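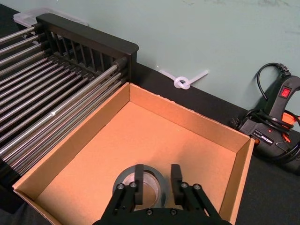
An open box and a roll of gray duct tape, near a metal rack.

About Gikgate

Hello, and welcome! Gikgate is a small packing and tool-lending shop, and we have been sending things out the door in cardboard boxes for nine years now. We pack things for people who are moving, mailing, storing or giving away, and we teach people to pack for themselves, and we lend out the hand trucks, blankets and straps that make it all easier. If you have ever stood in your kitchen at midnight with forty wine glasses and one grocery bag, we are the people you wanted to call.

How we got going

Sandamali Abeysekara started Gikgate after moving house four times in three years (work, work, a leaking roof, and then work again). By the fourth move she had become very good at it. Friends started asking her to come over and "just look at the china cabinet," and looking turned into packing, and packing turned into a Saturday job with a borrowed van and a stack of flattened boxes behind her sofa. Her sofa stood a foot and a half from the wall for most of a year.

Rodica Barbu was one of those early friends. She had a pottery studio to clear out, with shelves of unglazed bowls that would chip if you looked at them too hard, and the two of them spent a long weekend wrapping every piece. They had such a good time that they rented a storefront together that May. It used to be a shoe repair place, and you can still smell polish in the back when the weather gets warm. We kept the long counter, which is exactly the right height for folding boxes, and we kept the bell on the door too.

What we do

Most people come to us for packing. You can bring your things to the counter, or we can come to you with boxes, paper and tape and do a room, a garage or a whole house. We love the odd jobs. We have packed a dollhouse with all its furniture in place, a set of stuffed birds, a tuba, and somebody's grandmother's button collection (sorted by color, and it stayed sorted by color!).

We also put together our own kit for people who would sooner do it themselves. It's called the Joria, after the street Rodica grew up on, and it holds 12 boxes in two sizes, a bundle of plain paper, a marker and enough tape for the lot. Pick it up flat from the shop. Any boxes you don't use can come back to us for credit as long as they haven't been taped, and plenty of people bring back the used ones as well. We're happy to have them. A box in good shape can go around several more times, and we keep a shelf of secondhand ones at the front that you can help yourself to for free.

The lending side is run by Jericho Evangelista, and it has grown a lot. He has two hand trucks, an appliance dolly, furniture sliders, and a pile of quilted blankets that he washes himself and is a little proud of. You leave a small deposit, you sign the book, and you have everything for the weekend. Call ahead at the end of the month. Everybody moves at the end of the month.

The Todura workshops

These are our favorite thing. Todura is the name of the room upstairs, and it came with the building: the word was painted on the door when we got the keys, the landlord had no idea why, and we liked it too much to paint over it. On workshop evenings we push the tables together and everyone gets a flat box, a heap of awkward objects and a cup of tea.

The first half hour is only about the bottom of the box. People laugh when we tell them this, and then they turn over the ones they did at home and stop laughing. We fold the short flaps in first and the long ones over them, then run the tape down the middle seam and a good few inches up each side, and put a second strip across the ends if there are going to be books in it. Interlocking the flaps without tape looks clever and holds up fine for sweaters. Please don't do it with a slow cooker.

Then we talk about tape, and this can get lively. Celeste Cáceres teaches most of the evenings and she is a packing tape person through and through. It's thin, it sticks well to cardboard, and it lies flat so boxes slide past each other in a van. Duct tape is the one people tend to have in the drawer already, and Celeste gets asked about it every single time. Her answer is that it's wonderful for wrapping the handle of a rake, or bundling curtain rods over a layer of paper, or patching a tarp, and that it's not the tape she would choose for closing a carton that will sit in a hot attic. Duct tape adhesive can go soft in the heat and let go of the cardboard. Keep a roll around anyway. We do!

After the tea we get to the filling, with the heavy things low and the light things on top, plates on their edges like records in a crate, and crumpled paper in every gap until nothing shifts when you give the box a gentle shake. Somebody always asks about bubble wrap. We use it for screens and picture glass, and paper for nearly everything else.

The evening ends with the drop. Everyone tapes up their box, writes their name on it, and lets it fall from knee height onto the mat. There's an egg in each one. We have had evenings with no broken eggs at all, and we have had one evening that we now call the omelet.

Who you'll meet

Sandamali is usually at the counter and does the home visits and estimates. Rodica takes care of anything fragile and runs the orders. Celeste teaches, and she also does the lettering on our signs and on the sides of the boxes if you ask nicely. Jericho has the lending desk and the van. Nikola Śliwiński joined us last and looks after the stock room, where he has put everything in order by size for the first time in the history of the shop. We can find the mailing tubes now. He also answers most of the email, so if you write to us with a strange question about shipping a lampshade, Nikola is the one who will write back, probably at some length and with a sketch.

And there is Marquez, the shop cat, who came with the neighborhood and sleeps in whichever box we need next. If you are allergic, tell us and we'll pack your things upstairs where he doesn't go.

A few things people ask

Do I have to book a packing visit? Yes for a whole house, and two weeks ahead is best in summer. For a room or a few boxes, call and we can often fit you in sooner.

Can I bring my own boxes? Of course. We'll check the corners and the bottoms, and if one has gone soft we'll swap it for one off the free shelf.

Will you pack plants? We will, for trips of a day or less. Water them lightly the day before and leave the lids open.

Will you pack paint, propane or anything else that could leak or catch fire? No, sorry. The city drop-off is the place for those, and Nikola has the directions printed out at the counter.

Do kids come to the workshops? They do, with a grown-up, and they are very good at the egg part. Scissors stay with the adults at the table.

Come by

The door is open from mid-morning until six, and until eight on workshop nights. There's a bench out front for your boxes while you go find parking, and if you ring the bell somebody will come out and help you carry. The workshop list is pinned up beside the counter, and you can put your name down there or by phone. Bring something awkward to pack if you have it. The current record is held by a ship's wheel.

Page last updated 17 June 2022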